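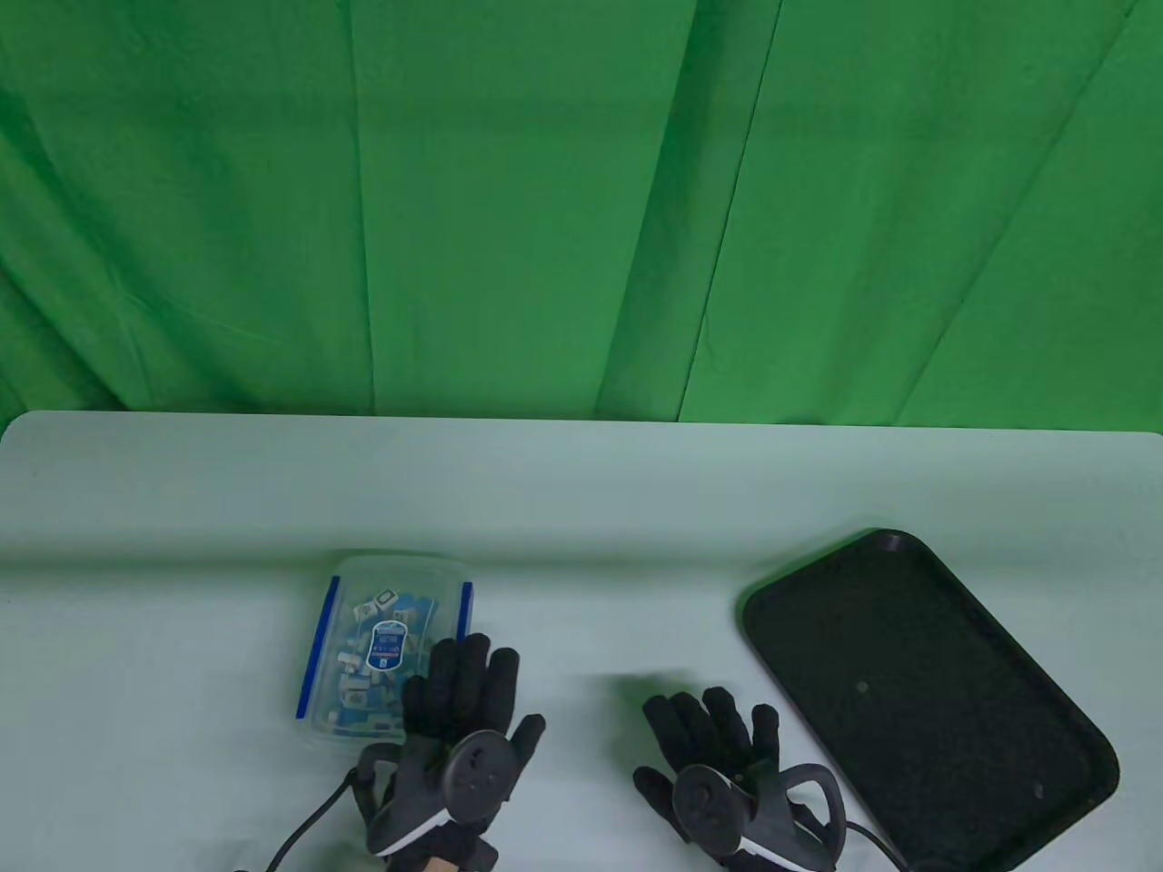 ## 4. Setting up the shelf unit (Tutcombe 86)

Clear a space first. You need two people for step 3.

1. Lay both side panels flat, holes facing up.
2. Push in the dowels. Dont glue yet.
3. Stand the frame up and fit the back rail – long screws only.
4. Check it's level, then tighten everything.
5. Clip in the shelves, heaviest load at the bottom.

**Note:** small parts go back in a lidded box between steps. Spare dowels are part no. 432.

**Caution:** fix to the wall before loading. Plasterboard needs differnt plugs, not supplied.

Wobbles? Loosen the rail, go back to step 4.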